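How to Mark a Touch Rugby Pitch on an Ordinary Bit of Grass

Posted July 9, 2021 by Morena Orlandini

I've been putting lines down for Tellitz Touch for long enough now that people have stopped asking whether I need a hand and simply wander off to the kettle, so I thought it was time I wrote the whole thing out. Min-kyu Ahn is taking over the Sugden ground from me next March and he has already rung twice about corners, bless him. If you play at a club with a proper groundsman you can skip all this and go and stretch.

What you're marking

We use a full-size pitch for the grown-ups, which means 70 metres from score line to score line and 50 metres across. You also want a halfway line, and a line seven metres out from each score line. For the under-twelves we squash it down, and I'll come to that at the end. Check your own league's sheet before you start, as some of them like a slightly different touchdown zone and it is a miserable thing to find out once the paint is down.

What you need

Two long tapes (a hundred metres if you can borrow them, though fifty will do)
A ball of builder's string, the bright sort
Eight pegs and something to knock them in with
A line marking machine, or aerosol cans if you're only doing it once
Grass paint, mixed as the tub tells you
Old shoes. Really old shoes

Cut the grass first if you possibly can, and do it the day before. Paint on long grass looks lovely for an afternoon and then gets mown straight off again, and you will feel quite sorry for yourself.

Finding your first line

Pick the side of the field that has something straight next to it, such as a fence or a path, and make your first sideline run alongside. It needn't be touching, and indeed you want a good few metres of run-off so that wingers don't end up in the hedge. At Sugden I measure five metres in from the rail at both ends, knock in a peg at each spot, and pull the string tight between them. Pull it tighter than you think. A saggy string on a breezy morning will give you a sideline shaped like a banana, and you'll hear about it all season.

Measure your 70 metres along that string and put a peg in at each end. Those are your first two corners, and everything else hangs off them, so go back and measure again before you do anything more.

Getting the corners square

People get in a tangle over this part, and it's only the old three, four, five triangle from school. From your corner peg, measure three metres along the sideline and put in a small peg. Then hold one tape at the corner and another at the small peg, and walk them both out into the field until the four metre mark on the corner tape meets the five metre mark on the other. Push a peg in where they meet. Corner to that peg is square to your sideline, and you can carry the string on through it to 50 metres.

If you have the patience, use six, eight and ten instead. The bigger the triangle, the less a small wobble matters by the time you reach the far side. Su-bin Jang does hers at nine, twelve and fifteen and her pitches over at Horkum are a joy to look at, I must say.

Do the same at the other end, and then check the lot by measuring across both diagonals. On a 70 by 50 pitch each one should come to 86 metres and a couple of centimetres. If the two don't match, shift your far pegs along a little and try again. Don't be tempted to let it go! I did once, and we played a whole summer on something closer to a kite.

Painting

Run string along every line before you open the paint. Walk at a steady pace with the wheel just beside the string, looking a few metres ahead of you and not down at your feet.

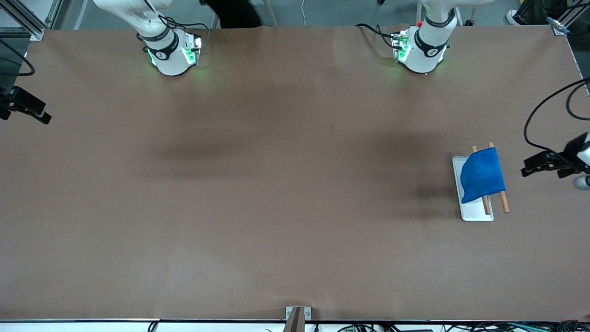
Start with the line furthest from the gate and work your way back, so that you aren't stepping over wet paint with a machine dripping from one hand. I do the far sideline, then the score lines, then halfway and the sevens, and the near sideline last of all. Lift the wheel cleanly at the end of each line or you'll get a little tail, and tails do rather multiply.

Leave it to dry before anyone warms up on it. Half an hour is plenty on a fine day, and on a damp one you may as well have your lunch.

The smaller pitch

For the children we play across the big pitch, using the 50 metre width as the length and making it 35 metres wide. You can fit two side by side, one in each half, with the halfway line shared between them. Use cones for the extra lines if you can, or a second colour of paint if you can't, and tell the referees which is which. I-seul Son uses blue and it shows up beautifully.

Afterwards

Rinse the machine through with clean water straight away, nozzle and all, until it runs clear. Wind the string back on its stick. Leave the four corner pegs knocked well down below the turf if your landlord allows it, and write down how far each one is from two fixed things, a post and a gate for instance. Ours are in the green notebook in the Sugden shed, second shelf, under the bibs.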